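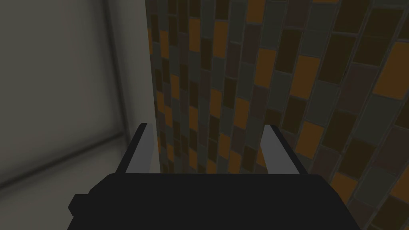 Gripper with two parallel fingers. Computer rendering.

Editorial Assistant, Hellis Place Name Register
Part time, 19 hours per week, fixed term

The Camargo Center for Regional History invites applications for the position of Editorial Assistant on the Hellis Place Name Register. The Register records the names of farms, fords, road junctions, and former settlements in the Hellis valley, together with their earliest known spellings. It is published in print by the Center and kept up to date between editions by means of correction slips.

The Assistant will report to the Register Editor and will work from the Center's reading room in Gerkness. Duties are as follows:

Check draft entries against deeds, tax rolls, and parish maps.
Prepare 253 outstanding entries for the second volume.
Answer letters and e-mails from residents concerning local names.
Keep the spelling index current and report conflicts between sources to the Editor. 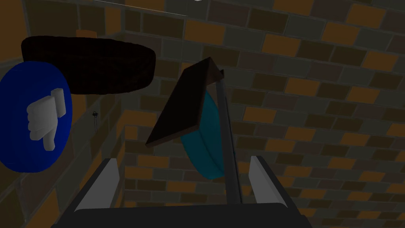 Board and brick walls. Computer rendering.

Applicants must hold a high school diploma or equivalent and must be able to read handwritten English of the nineteenth century. Experience in proofreading, land records, or library work is preferred. Some knowledge of German is helpful for the Fusum township papers - these were kept in both languages until the township was divided - but it is not required.

The appointment begins in June and runs for 14 months. Extension depends on funding for the third volume. The Assistant will receive a travel allowance of $400 for visits to county record offices. Two Saturday openings a year form part of the schedule, and time off is given in return.

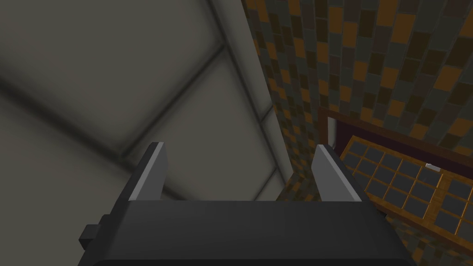
Gripper fingers in the open position. Computer rendering.

To apply, send a cover letter, a résumé, and the names of two references to the Center's personnel office. Applicants selected for interview will be asked to transcribe one page of a deed, for which 30 minutes are allowed. Original documents should not be enclosed with the application.

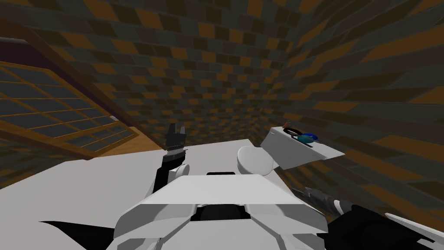 Travel costs for interviews are paid within the state upon presentation of receipts. Applicants who need an accommodation for the transcription exercise should say so in the cover letter. All applicants will be notified of the outcome in writing.

Contact: Personnel Office, Gerkness | © Camargo Center for Regional History | Back to top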